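제4장 장비를 들이기 전에: 로봇 도입의 계획과 예산

이 장을 펼치신 여러분 가운데는 아마 벌써 마음에 둔 로봇 팔이 하나쯤 있는 분도 계실 겁니다. 전시회에서 보았든, 옆 연구실에서 쓰는 것을 어깨너머로 보았든, 마음이 먼저 가는 기종이 있다는 것은 나쁜 일이 아니에요. 저도 처음 장비를 맡았을 때 카탈로그를 베개 옆에 두고 잤으니까요. 다만 이 장에서는 그 카탈로그를 잠시 덮어 두고, 조금 지루하더라도 책상과 전선과 바닥 이야기부터 해 보려고 합니다.

앞 장에서 우리는 작업을 문장으로 적는 연습을 했습니다. "물건을 옮긴다"라고 쓰는 대신 무엇을, 어디에서, 어디로, 얼마나 자주 옮기는지를 적었지요. 그 문장을 꺼내 옆에 놓아 주세요. 예산표의 거의 모든 줄이 거기에서 나옵니다. 사과 한 알을 집는 일과 납작한 접시를 집는 일은 사람에게는 비슷해 보여도, 그리퍼를 고르는 사람에게는 전혀 다른 주문입니다.

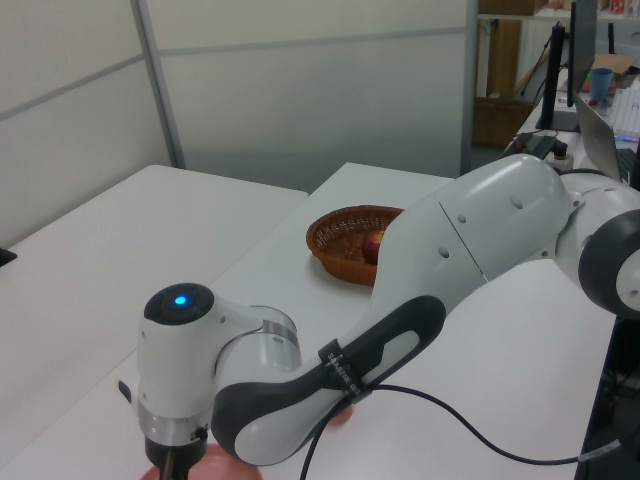 스틴디코 공과대학 로봇응용학과 · 장비계획 교재편찬팀

팔 한 대가 흰 작업대 위로 몸을 뻗으면 생각보다 넓은 자리가 필요합니다. 바구니 하나 놓고 나면 넉넉할 것 같던 상판도 팔의 윗마디가 그 위를 가로지르는 순간 비좁게 느껴지지요. 아래팔에 물린 케이블이 상판을 따라 빠져나가는 길도 미리 생각해 두어야 합니다. 학생들이 가져오는 첫 계획서를 보면 팔의 도달 거리는 꼼꼼히 적혀 있는데 케이블이 지나갈 자리는 빈칸인 경우가 참 많습니다. 칸막이 너머에 다른 사람의 책상이 있다면 그쪽 통로와 콘센트까지 함께 그려 넣으시기 바랍니다.

4.1 본체 가격은 어디까지인가

견적서를 처음 받으면 누구나 맨 윗줄을 봅니다. 그런데 우리 과에서 타켄트 실습실을 꾸밀 때 잡았던 총예산 3,706만 원 가운데 그리퍼와 손끝 부품에만 800만 원이 들어갔습니다. 작업대와 고정판, 배선, 안전 교육비는 또 따로였고요. 당시 구매를 맡았던 비잔 파크자드 선생은 견적서를 네 묶음으로 나누어 철해 두었는데, 지금도 그 방식이 쓸 만해서 그대로 옮깁니다.

본체: 팔, 제어기, 티칭 장치, 운송비
손끝: 그리퍼, 교체용 패드, 장착 부품
주변: 작업대, 배선, 조명, 보관 선반
운영: 교육, 정기 점검, 소모품, 예비비

예비비를 얼마로 잡을지는 늘 말이 많습니다. 라단 무사비 선생은 첫해에 한해 손끝 항목의 35퍼센트 가까이를 떼어 두자고 하시는데, 처음 들으면 과하다 싶어도 패드를 몇 번 갈고 나면 고개를 끄덕이게 됩니다. 물론 기관마다 이월 규정이 다르니, 회계 담당자와 차 한잔하면서 먼저 여쭤 보세요.

4.2 일정을 거꾸로 세우기

실습이 9월에 시작된다면 장비는 늦어도 6월에는 들어와 있어야 합니다. 설치하고, 시험 운전을 하고, 조교들이 손에 익힐 시간을 주어야 하니까요. 달력의 맨 끝에 첫 수업을 적고 한 칸씩 앞으로 오면서 검수, 납품, 계약, 견적 요청을 차례로 채워 봅시다. 다음 쪽의 빈 일정표는 카리미 실습 과제에서 다시 쓰게 되니 연필로 적어 두시기를 권합니다.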